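Home | Reviews | Kitchen | Bench & Boards | Contact

Asach grooved cutting board, large

Print this page | E-mail to a friend

I bought the Asach in March to replace a plastic board that had warped. It cost $117 at Tutetti and came with a small tin of oil. The groove holds the juice from a roast chook — my old board let it run onto the bench. 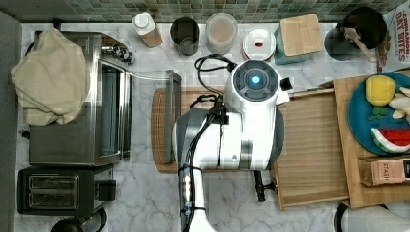

Care

Hand wash only. I oil mine monthly and stand it on edge to dry. Knife marks show, but a light sand takes them out. The Zaris is cheaper and has no groove.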